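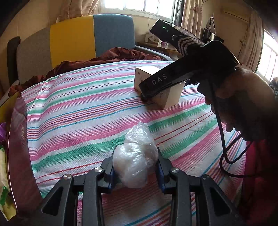 Why does my boiler keep losing pressure?
Usually a small leak at a radiator valve, or someone's been bleeding rads and not topped up after. Check those first before ringing anyone.

More heating odds and ends, collected from notes on the back of the airing cupboard door. Will tidy up when I get time.

Topping up
Boiler off, let it cool. Find the filling loop, usually a silver braided hose underneath. Open both ends slowly, watch the gauge, stop when the needle is where your manual says it should be cold. Close both ends. Properly closed. I left one cracked open overnight at Gikurgate and the relief pipe was dribbling down the outside wall by breakfast.
If you're topping up more than once or twice a year, something is letting water out. Go round with a bit of dry kitchen roll and wipe under every valve. Damp patch = there's your leak. Green crust on the nut, same thing.

Bleeding radiators
Heating off. Start downstairs, work up. Rag under the valve, old mug if you've got one. Quarter turn with the key, wait for the hiss to stop, nip it up again. Don't take the screw right out – you'll never get it back in against the water. Then check the pressure, it will have dropped.
Keys vanish. Keep 2, one on a hook by the boiler and one wherever you keep the fuses.

Cold at the bottom, hot at the top
Sludge. Bleeding won't touch it. Either take the rad off and hose it through in the garden (heavy, filthy, cover the carpet) or pay for a flush. Quotes I had for the whole house were £426 and £899, for what sounded like the same job, so get more than one. Went with the cheaper lot and no complaints so far.

Cold at the top, hot at the bottom
Air. See bleeding.

One rad stone cold, rest fine
Stuck pin, nine times out of ten. Take the thermostatic head off, see the little pin sticking up, press it down with something flat and let it spring back. Few goes. Drop of silicone spray if its stiff. Don't pull it with pliers, Meifang Cui did and had water up the curtains.

Frozen condensate pipe
White plastic pipe going outside. Boiler gurgles, then locks out. Warm water over the pipe, not boiling, then reset. Lag it before next winter with the waterproof outdoor stuff, the grey indoor foam goes to mush.

Timer
Clocks change, timer doesn't. Ours was coming on at 5.30 am for weeks before anyone noticed. Old Plilis ones need the little pegs pushing fully home or they skip.

August job
Run the heating for ten minutes once in the summer. Stops the pump siezing. Also you find out it's broken while the engineers are quiet. Book the service at the same time. Anqi Xiong next door paid £221 for an emergency visit in the first cold snap and all it wanted was a new pump.

Gas
Smell it – windows open, turn off at the meter, don't touch any switches, go outside and ring the emergency number. Anything behind the boiler's sealed cover is for a registered engineer, not you. Carbon monoxide alarm in the same room, press the test button when you think of it.

Immersion heater notes to follow, still can't find the spanner.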